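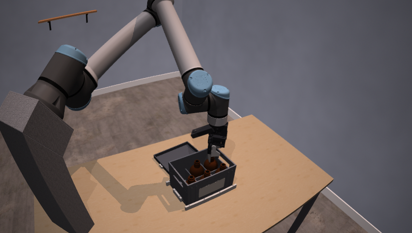
読了時間：約5分

第3章　面会記録アプリ Radard の初期設定

この章では、収容施設で面会をする支援員のために、Radard を端末に入れて、最初の面会の前に使える状態にするまでの手順を説明します。相談者の登録と弁護士への引き継ぎは次の章にあります。Windden の事務局から貸し出された端末を使う方は、手順1と手順2がすでに終わっていますので、手順3から読んでください。

始める前に用意するもの

・Windden の事務局から届いた招待コード
・自分だけが使うメールアドレス（家族と共有しているアドレスは登録できません）
・面会者の同意書の用紙。日本語のほかに、相談者が読める言語のもの
・紙のメモ帳とペン

注意：収容施設の多くでは、端末を面会室に持って入ることができません。Radard は面会の後に記録を整理するためのものです。持ち込みの規則は施設によって違い、同じ施設でも変わることがありますので、行く前に施設の窓口に電話で確かめてください。

3.1　インストールとログイン

1. 招待メールにあるリンクを開き、Radard をインストールします。検索で見つけたページからは入れないでください。

2. アプリを開いて、招待コードを入力します。コードは一回だけ使えます。途中で画面が閉じてしまったときは、同じコードをもう一度入れないで、事務局に新しいコードを頼んでください。

3. パスフレーズを決めます。長さは35文字まで入力できます。相談者の名前、国の名前、施設の名前を入れてはいけません。

4. 「自動ロック」を開き、時間を5分にします。最初の値はこれより長くなっています。電車の中や待合室で記録を書く方は、もっと短くしてもかまいません。

5. 端末の通知の設定で、Radard の通知の内容がロック画面に出ないようにします。この設定はアプリの中ではなく、端末のほうにあります。

メモ：指紋や顔によるログインは、はじめはオフになっています。空港や国境を通る予定がある方は、オフのままにしておいてください。

3.2　面会の場所を選ぶ

1. メニューから「担当の場所」を選びます。

2. 自分のグループの名前を選びます。Fustthorpe のグループの方は「Fustthorpe（面会）」と「Fustthorpe（電話）」の両方が表示されますが、電話相談の研修を受けていない方は「面会」だけにチェックを入れてください。

3. 「保存」を押します。グループの責任者が承認すると、場所の名前の色が灰色から黒に変わります。承認の前でも下書きは書けますが、送ることはできません。

3.3　質問票を入れる

質問票は Rugemalira という名前のセットを使います。これは、人身取引の被害を受けたかもしれない方と話すときに、聞く順番を助けるために作られたものです。被害者であるかどうかを判定するものではありません。支援員が判定をすることもありません。

1. 「質問票」を開き、一覧から Rugemalira を選んで「追加」を押します。

2. 言語を選びます。二つの言語を並べて表示したいときは「並べて表示」をオンにします。翻訳がまだない質問には、空欄の印が出ます。自分で機械翻訳を使って埋めることはしないでください。

3. 「最初に見せる項目」が次のようになっていることを確かめます。
・今、体の具合はどうか。薬を受け取っているか
・通訳の言葉がわかるか。この通訳で話してもよいか
・弁護士がいるか。次の期限を知っているか
・連絡してほしい人、連絡してほしくない人

4. 「経緯」の項目は、閉じた状態のままにしておきます。働かされていた場所、移動の道、借金、取り上げられた書類などの質問は、すべてこの中に入っています。相談者が自分から話しはじめたときだけ開いてください。

注意：刑事事件で有罪になったことがある方の場合、その事件と、強制された労働とが関係していることがあります。「罪名」の欄だけを書いて終わりにすると、後で弁護士が読んだときに大事なことが伝わりません。本人が話した範囲で、だれに何を命じられたと言っているかを「本人の言葉」の欄に書いてください。要約はしないでください。順番が前後していても、日付が合わなくても、直さずにそのまま書きます。

注意：最初の面会で全部の質問を聞こうとしないでください。途中で終わった質問票も、そのまま保存できます。

3.4　同意と共有の設定

1. 「共有」を開きます。最初は「だれにも共有しない」が選ばれています。

2. 弁護士、医師、Windden の事務局の中から、相談者が同意した相手だけにチェックを入れます。同意は相手ごとに聞きます。「弁護士に見せてもよい」と言われても、医師に見せてもよいという意味にはなりません。

3. 紙の同意書がある場合は「紙あり」、口で同意した場合は「口頭」を選び、通訳がいたかどうかも記入します。

4. 相談者が同意を取り消したときは、チェックを外して「今すぐ反映」を押します。押さないと、次の同期まで相手の画面に残ります。

メモ：入国管理の職員から記録を見せるように言われた場合は、その場で見せたり断ったりしないで、「事務局に確認します」と答え、事務局の当番に電話してください。当番の番号は、アプリの「緊急」のページに出ています。このページはログインしなくても開けます。

3.5　記録の保存と削除

送信が終わった記録は、端末から自動的に消えます。下書きは、最後に編集した日から92日で消えます。消えた下書きを戻す方法はありません。

1. 「保存」のページで、「写真に保存しない」がオンになっていることを確かめます。

2. 端末のバックアップから Radard を外します。やり方は機種によって違いますので、付録の表を見てください。

3. 面会のときに書いた紙のメモは、記録を送った後、事務局の鍵付きの箱に入れます。家のごみに出さないでください。

3.6　試しの記録を送る

1. 「練習」を押して、新しい記録を作ります。練習の記録には、上に黄色い帯が出ます。

2. 好きな項目に短い文を入れて「送信」を押します。本当の相談者の話は、練習では使わないでください。

3. 「受け取りました」という表示が出たら、設定は終わりです。

うまくいかないとき

「場所が承認されていません」と出る
グループの責任者がまだ承認していません。一日待っても変わらなければ、責任者に直接連絡してください。

送信の途中で止まる
電波が弱い場所では、下書きに戻ることがあります。施設の中の無線には接続しないで、外に出てからもう一度送ってください。

文字が四角になる
相談者の言語の文字が端末に入っていません。「質問票」のページの下にある「文字を追加」を押してください。追加した後は、アプリを一度閉じて開き直します。

パスフレーズを忘れた
事務局でも調べることはできません。新しい招待コードで登録し直すことになり、送っていない下書きは失われます。

端末をなくした
見つかるかもしれないと思っても、まず「緊急」のページの番号に電話してください。事務局が遠くから端末の登録を消します。後で見つかったときは、3.1 からもう一度設定します。

次の章：相談者の登録と、弁護士への引き継ぎ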